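Projektbericht: Abstimmen, rauswerfen, weiterschauen
Seminar Medienanalyse, Abgabe 4. Dezember 2024
Vorgelegt von Vlasta Danko

1. Worum es geht

Untersucht wurde die Realityshow »Belness«, in der 17 Menschen ein abgelegenes Hotel beziehen und wöchentlich darüber abstimmen, wer es verlassen muss. Meine Ausgangsfrage lautete, ob die Regeländerungen der laufenden Staffel das Abstimmungsverhalten beeinflussen. Der ursprüngliche Titel war doppelt so lang und enthielt das Wort »Aushandlungsprozesse«. Er wurde in der Sprechstunde gestrichen.

2. Material und Vorgehen

Gesichtet habe ich acht Folgen, jede zweimal. Beim ersten Durchgang wurde notiert, wer für wen stimmt, beim zweiten, wie die Regie das begleitet (Musik, Zeitlupe, Blick aufs Meer). Dazu kamen 705 Beiträge aus dem Fanforum Flunitz, die ich seit März gesammelt und fünf Kategorien zugeordnet habe. Die Kategorie »Sonstiges« wuchs dabei schneller, als mir lieb war. Beiträge, die nur aus Großbuchstaben bestanden, wurden mitgezählt.

3. Ergebnisse

Die wichtigste Neuerung ist der »Zimmertausch«: Wer das Wochenspiel gewinnt, darf eine fremde Stimme umlenken. Die Produktionsfirma Flukham verspricht sich davon laut Pressetext »maximale Unberechenbarkeit«. In sechs der acht Folgen traf es trotzdem die Person, auf die das Forum schon am Vortag getippt hatte.

Auffällig ist der Kandidat Michalík, der kein einziges Spiel gewinnt und nie nominiert wird. Im Forum gilt er wahlweise als Genie oder als Möbelstück. Meine Auswertung stützt eher die zweite Lesart — in zwei Folgen hat er keinen einzigen Satz.
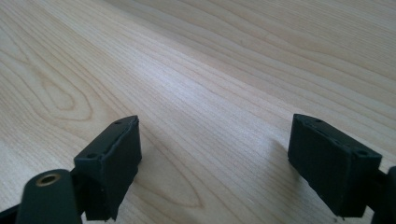 Schwieriger war die Frage, was überhaupt als Bündnis zählt. Gemeinsames Kochen hatte ich zunächst aufgenommen, dann wieder entfernt, weil danach alle mit allen verbündet waren. Übrig blieben Absprachen, die vor der Kamera ausgesprochen und bei der nächsten Abstimmung eingehalten wurden. Das waren wenige.

4. Grenzen der Arbeit

Gezeigt wird, was der Schnitt übrig lässt. Über nicht gesendete Gespräche kann ich nichts sagen, das Forum konnte es durchaus. Die Zuordnung der Beiträge stammt allein von mir; eine zweite codierende Person war vorgesehen, stieg aber nach der dritten Folge aus. Die Codiertabelle liegt im Anhang, die Folgenprotokolle reiche ich auf Wunsch nach.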